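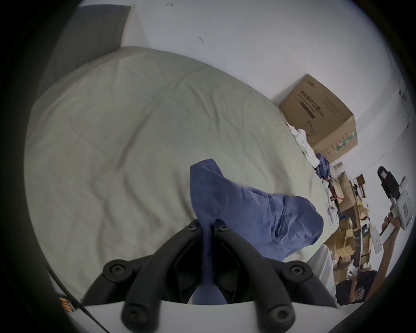

The bed is the biggest flat surface most people own, and for a good part of the day it has laundry on it. Ívar Østergaard has folded on his for years. He has a table in the kitchen, but it's too small for a shirt with the sleeves out, and there is usually a plate on it.

Østergaard lives in Dalsgaard, two flights up, in a bedroom that also has to hold whatever won't fit elsewhere. He does his wash on Friday evening and folds it the next morning. The comforter comes off first and goes over a chair, so he is working on the fitted sheet alone. Soft bedding swallows small things, he says, and a sock can stay under a comforter for a week.

He starts by pulling each piece out of the pile and shaking it once. Cotton that has dried in a heap comes out twisted like a rope, and it's no use trying to fold it that way. Find a seam, hold it, and let the rest hang until it straightens. Then lay it down and smooth it from the middle out.
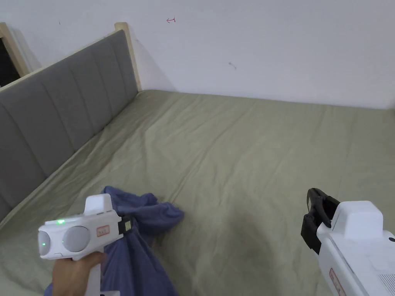
Color helps too. Blue clothes on a pale green sheet are easy to see, hems and all. On his old navy sheets he kept folding T-shirts inside out.

Troels Gunnlaugsson, who ran the laundry counter at Pluddale for 9 years, folds on a bed at home as well, but he doesn't agree with the order. He sorts everything before folding anything. "Two piles, tops and bottoms," he says. "Then you do the same move over and over and you're done." Østergaard folds whatever is nearest.

They do agree about the corners. The end by the wall is hard to reach, so that's where finished stacks should go, or anything that can sit still for half an hour. 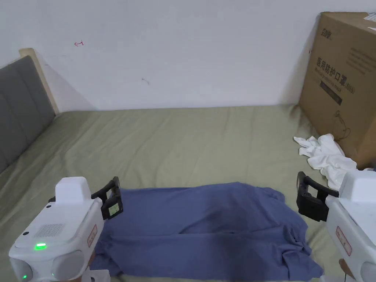 A box up there is fine as long as it stays put. Østergaard has used cartons as a back stop for stacks of sweaters, which lean over if you look away. Gunnlaugsson prefers a shelf, and clears one before he begins - otherwise, he says, the folded clothes spend the night on the floor.

Neither of them irons much. A shirt folded soon after drying needs less of it, and in November, when things dry slowly indoors, Østergaard skips it and wears a sweater on top.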